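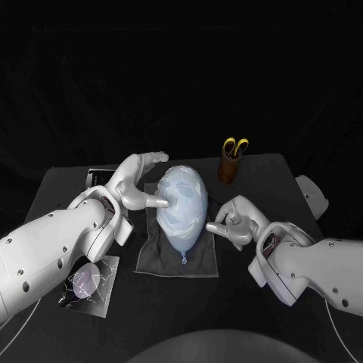

Balloon on the cloth, face side up, left index finger in contact.

Minutes – Vaviven project, soft object handling catch-up
Drandcombe lab, August. Start 2pm.

1. Last minutes
Agreed, one fix: Onetti is the name of the contact estimator, Henríquez is the scoring script. Had them swapped.

2. Press and grip results
74 trials logged since last time, 40 of them with Onetti on, rest on plain position control. Single finger press fine in both. Two-handed grip is where they part – position control keeps closing after first touch and the logged force climbs. With Onetti on both hands back off together, mostly. 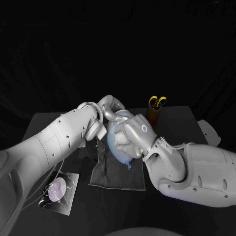 Long talk about what counts as a hold. Currently Henríquez passes anything kept for 6 seconds. Feeling was that's too generous if one hand is doing all the work. Proposal: score each hand seperately, then the pair. Agreed. Old logs to be re-scored before anyone quotes a number outside the group.

Balloon size – still filling by eye. Needs a gauge ring. Knot to face the front of the table on every trial, please write it on the setup sheet.

3. Packet task
Wanted as the stiff-ish comparison to the balloon. Same cloth, same start pose. Question whether one finger pressing on foil tells us anything about slip. Split view, left open. Keep logging it for now, decide next time.

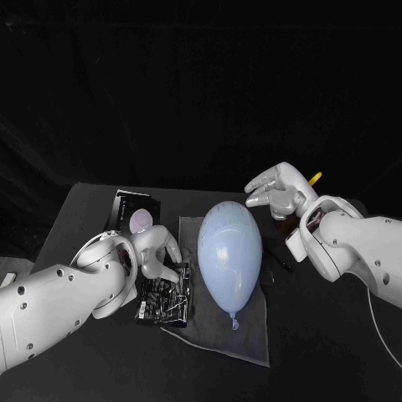

Packet task: left index finger on the foil packet, right hand raised.

Packet position to be marked on the cloth, and the mark needs to be in the same place every day.

4. Tissue peel
Hardest of the lot. Pinch force has to be low enough not to tear but the thumb and index finger lose the edge if it drops much. 2 settings to carry forward, low and mid. High is dropped.

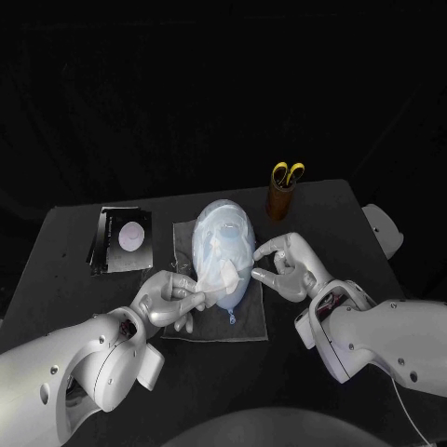
Right hand behaviour during the peel also came up. At present it goes to a fixed point by the balloon and waits, whatever the left is doing. Could steady the side instead, but then teh force readings get muddled. Try it on a short run first, logged under its own label.

5. Actions
– re-score old logs, per hand then pair
– gauge ring for filling
– setup sheet: knot direction, packet mark
– short peel run with right hand steadying
– check Onetti threshold is the same on both hands, may not be

6. AOB
Draft methods section going round this month, comments in the shared copy only. Closed 3.15pm.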